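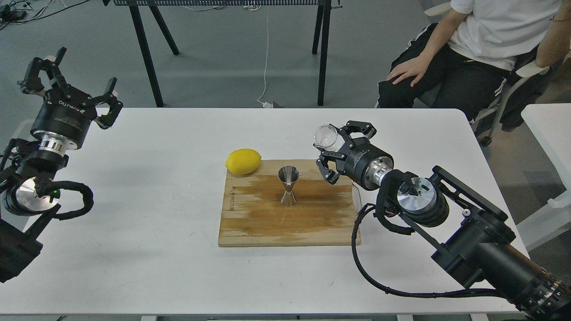 4.3 Recording the bar task by remote control

Read section 4.2 before starting. Both arms must be paired with the operator's hand controllers and the speed limit set to Teach.

1. Lay the cutting board flat near the centre of the table. Stand the double jigger on the board and place the lemon at the back left corner.

2. Check that the cable on each arm can follow the wrist through its full turn without pulling tight.

3. On the Rarell console, open a new session and enter the task code 3094. Add your initials.

4. Hold the left arm clear of the board with its fingers open. It takes no part in the first half of the task.

5. Bring the right gripper to the glass cup and close it slowly. Stop as soon as the fingers hold.

CAUTION: Grip force for glass is limited to setting 4. Do not raise it to cure slipping. Open the gripper, adjust the approach and close again.

6. Lift the cup and move it over the board. Keep it upright or nearly so, and pause before lowering. The pause marks the end of the reach stage in the recording.

7. Set the cup down beside the jigger, open the fingers fully and withdraw straight up.

8. Press Save. If the jigger was knocked or the cup dropped, press Discard and reset from step 1.

NOTE: A recording longer than 39 seconds is split into two files. Join them in the editor before training.

NOTE: Anyone seated near the table must stay out of reach of both arms while the controllers are live. Stop switch positions are given in section 2.

Changes to the reset layout must be agreed with Haf Morgan at the Stovham office, or older recordings will not match.

Trindamstead Teaching Guide, issued Mar 30, 2023 | Contact: Rochelle Esposito, ext. 1340 | Back to top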